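4.2 Equipment selection and budget

The budget for the sorting cell was fixed before the choice of arm was made, and the two decisions were kept apart for most of the planning period. The cell at Brilterley has to separate small consumer electrics by hand-sized item, and returned phone chargers were chosen as the reference task. They are cheap to replace, they arrive with their cables attached, and the cables cross one another in a way that rigid test blocks do not reproduce. A gripper that copes only with single, well-spaced parts would have met the first draft of the specification and failed in use.

Three cost lines were considered: the arm and controller, the end effector, and consumables. Quotations for the arm came from Nukier and Grumedlow. Both met the reach and payload requirements, and the difference between them lay mainly in the service contract. The end effector was priced separately, as a two-finger gripper with a wrist camera. Finger pads were entered as consumables. Figure 3 shows the reference task with a yellow charger block between the fingers and the cables of several blocks overlapping on the dark tabletop. The contact edges of both fingers are scuffed, and pad wear was therefore given its own line in the running budget.

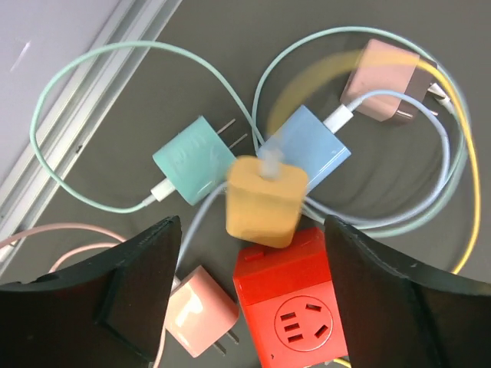 Should spare finger pads be bought with the gripper or ordered as they wear out?

They should be bought with the gripper, in a quantity that covers the first inspection period, and reordered from the wear record after that.

Figure 3. Reference task for equipment selection, wrist camera view. Charger blocks, charging cables and a red power cube socket.

The planning interval for pad inspection was set at 300 cycles, with replacement at 2000 cycles or on visible loss of grip, whichever comes first. These values are planning assumptions and will be revised when the wear record is long enough. G. Dimitriou kept the record from June onwards; it held 511 cycles when the budget was closed on October 21, 2024.

The wrist camera was the only item for which the cheaper option was refused. Cable crossings have to be resolved at close range, and a camera fixed above the table loses sight of them when the arm is in the way. The Mujić mounting bracket was accepted without a second quotation, as its price fell below the limit at which one is required.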